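Home Care Basics, Week 4: Wooden Trays
Notes for the Sunday group — Setsuko Ueda

Welcome back, everyone, and do find a comfortable spot. Today we're looking after trays, which are so much easier to clean laid flat on the floor, with a sponge and room to lean over.
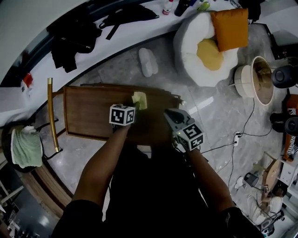 Wiping along the rim

Start near the top edge and work your way toward yourself, going gently where the raised rim meets the base — crumbs love that corner. Use a well-wrung sponge, and go easy around any metal fittings. Oona Laaksonen has the sign-up sheet for next time.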